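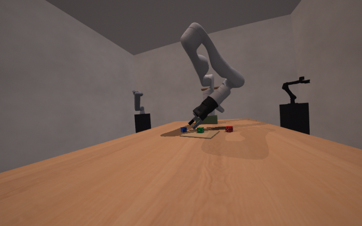
Hervé Mallet
Technical Secretary, Jurkia Shared Workshop

Members who wish to build a robot arm at Jurkia tend to ask first for bench space. It is the view of this office that they should ask first for a computer. A simulated table costs the workshop nothing in floor area, and the mistakes made on it can be undone with a key press. The rule we propose is a modest one: no arm should be powered on a shared bench until its builder has run the same task 200 times in simulation and kept a record of the failures.

The objection raised most often, including by the group building the Sullano arm, is that simulation flatters the builder. There is some justice in this. Friction is a guess, cables are usually left out, and a die on a rendered table has none of the worn corners of one taken from a board game. A member may collect 1000 good runs on screen and still find that the first real grasp pushes the object off the mat.

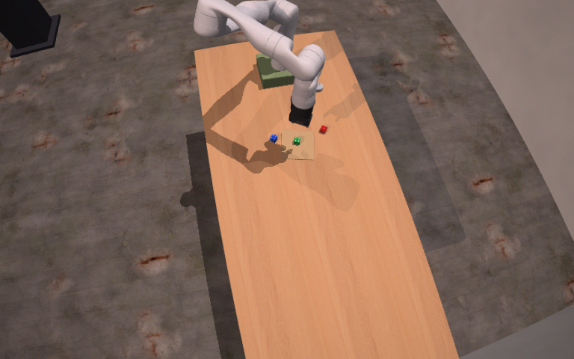
Simulated table with the arm above the board and three dice.

That difficulty is a fair criticism of careless simulation. It does not excuse going without. Reach, mounting height and the position of the base are questions of geometry, and a model with correct measurements answers them well. Two members of the Faltano group drilled their bench plate before checking reach, and the plate had to be drilled again. The second set of holes took most of a Saturday, during which the pillar drill was closed to everyone else.

There is also the matter of fairness between members. Those who build at home may take whatever risks their own kitchen table will bear. In a shared room the cost of a poor guess falls on other people — on their time, their tools and occasionally their fingers.

We would ask only that simulated work be labelled as such when it is shown. The display at the Texier open evening in July mixed rendered and filmed material without distinction, and visitors went home believing that more had been built than was the case. The proposed rule would apply to new projects only. Members with objections should put them in writing to the workshop office.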